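How does a robot know what to do next?

Hello again! If you read the page on motors and joints you'll remember I promised we'd get to the thinking part. My name is Kulap Kaewsai and I write software for robots. Mostly that means I sit in a chair with a mug of tea, typing, and then watching a robot do something silly because of what I typed.

The robot I work on is called Jaidee. Jaidee has an arm with two fingers on the end, and the fingers can open and close a bit like a clothes peg. Its job is to learn kitchen chores, and the chore I've been stuck on since May is opening a cupboard.

You can open a cupboard without thinking. Try it now if there's one near you (ask first if it's the biscuit one). Look, reach, grab, pull. Easy! But a robot has no idea what a cupboard is until someone writes instructions for it, and a long set of instructions for a computer is called a program. Ours is really several programs that pass messages to each other all day long, like people in a relay race who never get to sit down.

The looking program

The first one is called Ladarora. It does the looking. Grown-up engineers call this perception.

A camera doesn't see a door. It sees lots and lots of tiny coloured dots called pixels, and each dot is stored as numbers. Ladarora has to go through all those numbers and work out which dots belong to the door, which belong to the wall and which belong to the robot's own fingers. That last one matters more than you'd think. In the early days Jaidee kept spotting its own finger and trying to steer round it. Have you ever seen a puppy chase its tail? Like that, but slower and with more beeping.

Ladarora looks for edges, the places where one colour suddenly changes to another. Edges are brilliant clues. The trouble is that some things have edges that don't mean anything useful. A patterned wall is full of edges! So is a door with grooves cut in it. Ladarora has to learn that the line round the outside of the door is the important one and the lines in the middle are only decoration.

The planning program

Next comes Drikisero, the planner. I can't remember who thought of the name. It wasn't me.

Once Drikisero has been told where the door is, it works out a path for the arm. Imagine you're crossing a dark room full of toys and you're allowed one quick look before the light goes off. You'd plan your steps, wouldn't you? Left of the train track, over the teddy, stop at the bed. Drikisero does that for every joint in the arm at once.

It doesn't find the path straight away. It makes guesses, hundreds of them, and throws away any guess where the elbow would bump into something. On one bad afternoon it made 368 guesses before it found a path it liked, and the path it liked went the long way round, as if the arm was stretching after a nap.

The moving program

The last one is the controller. It hasn't got a fancy name, poor thing. It takes the path and turns it into pushes from the motors, and then it checks. Am I where I should be? A bit too far left? Push right. Now too far right? Push left, but more gently. It checks again and again, far faster than you can blink.

You do this too. Shut your eyes, hold your arms out wide and slowly bring the tips of your pointing fingers together. Did you miss? Now do it with your eyes open. You can make lots of little corrections when you can see, and that's called feedback.

Practising in a pretend kitchen

When I change the software, I don't try it on the real Jaidee first. A mistake in a program can make an arm swing very hard, and real cupboards cost real money. I try it in a simulator, which is a bit like a computer game where the only player is a robot. Ours is called Branau. Inside it are pretend doors, pretend walls and pretend worktops, and if the arm whacks one I press a key and start again.
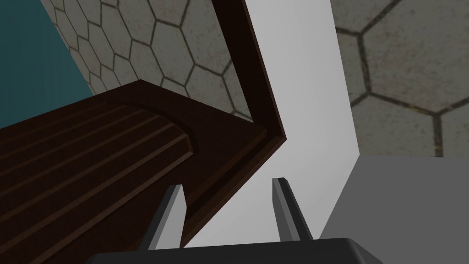
My friend Nipon Jitpraphai reckons that pretend kitchens are too easy, and that a robot who has only practised in one is like a swimmer who has only practised on the carpet. He'd like us to spend half our time on the real arm.

Well, he's got a point. Real doors stick. Real hinges are stiff and real sunlight comes through the window and confuses everybody. So we make Branau harder on purpose. We change the colours of the walls, we move the lights, we make the doors heavier or lighter. Last week I ran 441 tries overnight with a different kitchen each time, and had the results to read with my toast.

The view in that picture is a robot's-eye one, by the way, with the two grey fingers at the bottom. Close up to a dark door like that one, there's a lot less of the room to go on, so Ladarora has to remember what it saw from further back. Getting a program to remember the right things (and forget the wrong ones) is the bit I'm working on now.

Something to try at home

You'll need a friend, a scarf for a blindfold and a plastic cup.

Put the cup on a table. Your friend wears the scarf and is the robot. You are the software. You can only say things like "forward 10 centimetres" or "close fingers", and the robot has to do precisely what you say and nothing else. No cheating and no helpful robots!

Have 3 goes each. Then write down the instructions that worked and see if somebody else can follow them with the cup in the same place. Then move the cup a little bit and use the same list again.

What went wrong? Which of our programs would have helped?

Words to know

Pixel: one tiny dot in a picture.
Perception: working out what the camera is looking at.
Planner: a program that chooses a path.
Feedback: checking how you're doing and fixing it as you go.
Simulator: a pretend world inside a computer.

Page last changed October 2024. Next page: how robots know how hard to squeeze.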